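2021-04-04

This post sets out the results of a comparison between two hand-held grippers, which I carried out at home during March at the request of Rizal Siregar. It continues the notes on arm controllers published here earlier in the year. Readers who wish to know only which tool was kept may go directly to the last section.

## Scope of the comparison

The two tools differ mainly in the fingertips. The Ginach gripper has smooth, narrow tips and a stiff return spring. The second tool, marked GenRobot.AI, has blue textured pads and a lighter pull. Both were used with the same controller settings, and neither was adjusted once the work had begun.

The items were ordinary household goods, several of them tied with string. String is a useful test. It gives the fingers a raised edge to catch on, and it changes the shape of anything soft. Each item was approached 40 times with each tool, from the near side of the table, with the operator standing. An attempt was recorded as complete when the item had been lifted, held and set down without a second grasp.

All sessions took place on the round glass-topped table in the living room. Nadhirah Halim had suggested a plain gray mat, as used at Cikotar, and her advice was sound for camera work. The glass was retained because the cloud and fish pattern under it, together with the reflection from the windows, is closer to the conditions in which such a tool will be used.

The snack wrapper was the item on which the two tools differed most. It is light, it is tied at the middle like a bow, and its crimped ends fold under slight pressure. The approach adopted was to place one pad on each side of the wrapper before closing. 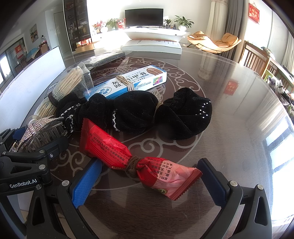

## Observations on the pads

With the textured pads, 30 of the 40 attempts on the wrapper were complete. The smooth Ginach tips gave a lower result, and most of the failures occurred on the lift. On the medicine box there was little to separate the tools. The knotted velvet bundle favored the narrow tips, which passed more easily beside the string.

The lighter pull was less tiring over a long session. It also made it easier to close too far on soft items, and the operator should expect a short period of practice.

## Decision

The GenRobot.AI tool has been kept for the next series. The Ginach gripper has been returned to Rizal Siregar with a copy of the session log. A Janosano camera mount is to be tried with the remaining tool once the bracket has been delivered.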